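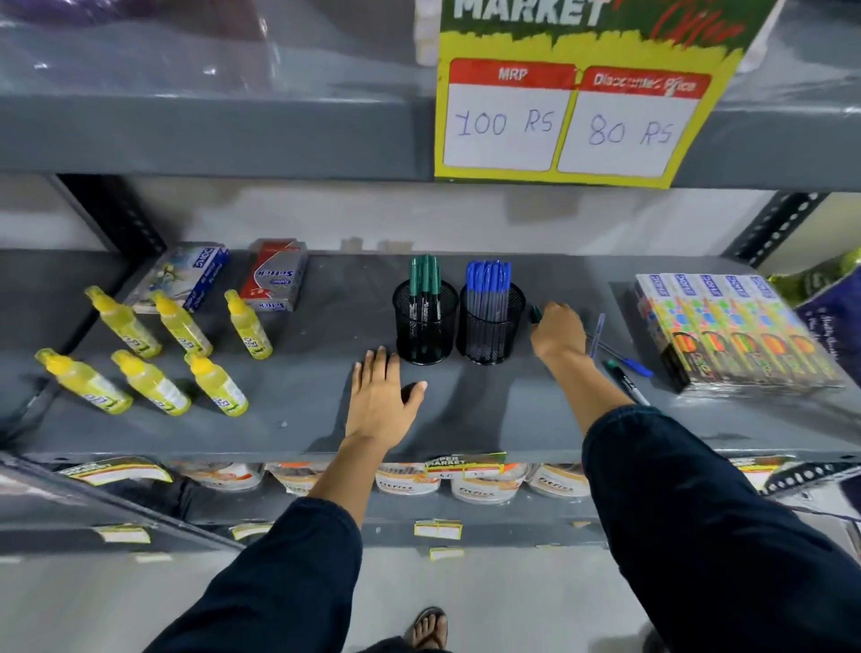

Dayana Rosales swears you can judge a whole store by its pen cups. If the pens are standing up and facing the same way, she told me, then the rice is fresh and the change will be right. I laughed, and then I spent a Wednesday morning at the stationery shelf and came home half converted.

I should say up front that I'm a stationery person. I have 27 notebooks and I've finished maybe two of them (the other ones are for later!). So when I got the chance to write about the pens-and-crayons corner of a neighborhood supermarket, I didn't exactly need my arm twisted.

What I love about a shelf like this is how little room it gets. One gray metal level, and it has to cover school projects, grocery lists, the birthday card you remembered in the parking lot, everything. Somebody has to decide what goes where, and then shoppers come along and undecide it all day long. People test a pen on the back of their hand and set it down flat. They pull out a blue one, change their minds, and drop it in with the green ones. I do it too, I'm sorry.

Setting it straight is slow, fiddly, weirdly soothing work. You pick up the strays one at a time and feed them back into a holder that's already packed, and there's always one that won't go down. Mesh cups are the right choice, by the way. I had a solid ceramic one from Plovberg on my desk for years, very handsome, and the bottom was a graveyard of paper clips and eraser crumbs I couldn't see.

32 shares | 5 comments
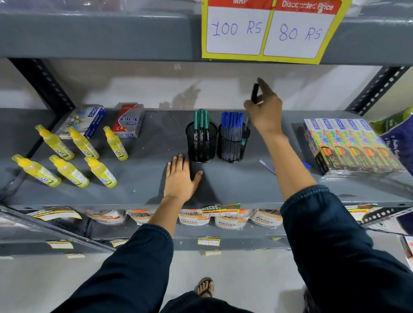 Pen in hand: one pen at a time, with the crayon-bright DOMS boxes holding down the right side.

The price sign overhead is my favorite part. MRP 100 RS, discounted price 80 RS, all the numbers put in by hand in blue marker. I trust a handwritten number more than a printed one, and I can't defend that at all.

I tried the same setup at home that night. Two cups, one for blue and one for everything else, and the color boxes lined up side by side at the end of the shelf where I can grab them. It took me almost 25 minutes, mostly because I kept stopping to scribble. Five pens were dead and went in the trash. By breakfast there was a blue one lying loose in front of the cups again, and my scissors were in the fruit bowl.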